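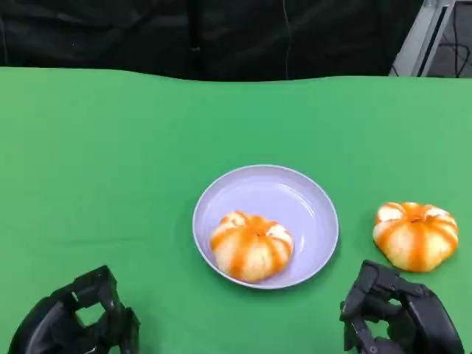
Station 4, mandarin-to-plate task, seen from the head camera. One mandarin on the plate, one on the table to the right of it.

Zirnico teleoperation bay — pre-session safety checklist with inspector's comments
Inspected: 22 July 2023
Inspector: Nerys Beddoe
Operator on shift: Ieuan Griffiths
Task set: Jarnumo tabletop, two hands, remote control

Marks used: OK, FIX (before next session), WATCH (usable, look again next time), N/A

1. Work area

1.1 Table covering flat and secured at the front edge: WATCH
Comment: Light creases toward the left side. Nothing a fingertip would catch on, but pull the green cloth tight before starting.

1.2 Only task objects on the table: OK
Comment: Plate and two peeled mandarins. Keep tools and drink cups on the side bench.

1.3 Backdrop curtain clear of arm travel: OK

1.4 Cables out of reach of both hands: FIX
Comment: A thin cable hangs down the front of the black curtain, right of center. The hands don't get that far in this task, but they could in the long-reach ones. Tie it back. The cables by the gray metal frame at the right are looped across each other and should be clipped.

2. Hands and arms

2.1 Fasteners on finger links checked by touch, power off: OK

2.2 Fingers open and close fully on both sides: OK
Comment: Right hand a little slow on the first close. Normal after two more cycles.

2.3 Finger joints free of food residue: WATCH
Comment: Juice gets into the gaps between links. Wipe after every 50 demonstrations and at the end of the shift. The log shows 289 since the last full clean, which is too long.

2.4 Idle hand parked away from the objects: OK
Comment: For right-hand picks, keep the left hand low and to the left. Ieuan does this already. New operators tend to let it drift toward the plate.

3. Operator controls

3.1 Emergency stop tested from the operator's seat: OK

3.2 Second emergency stop tested from the table side: OK
Comment: Button works. The label is worn and needs replacing.

3.3 Arms hold position when the operator lets go of the controls: OK

3.4 Grip force limit set for soft objects: FIX
Comment: Found at the setting left over from the block-stacking task in March. Changed to the soft setting during inspection. Add this to the task change sheet.

3.5 Head camera view steady, no visible delay: OK

4. People

4.1 No one inside the taped line while the arms are live: OK

4.2 Objects reset by hand only with the arms paused: FIX
Comment: I watched one reset done with the arms still live. It was quick and nobody was hurt, but the rule is pause first — every time. Spoken to on the day.

4.3 Hand-guiding mode used by trained staff only: N/A
Comment: Remote control only this session.

5. Food items

5.1 Fruit replaced when the skin between segments splits: OK

5.2 Task fruit kept out of the staff refrigerator: OK

5.3 Spills wiped before the next demonstration: OK

Result: station may run once 1.4 and 4.2 are closed. 3.4 was corrected on the spot; paperwork still open.

Operator's note (I. Griffiths): Cable tied back and loose ones clipped. Pause-before-reset card now taped next to the screen. Will wipe the finger joints at the break as well as at the end of the shift.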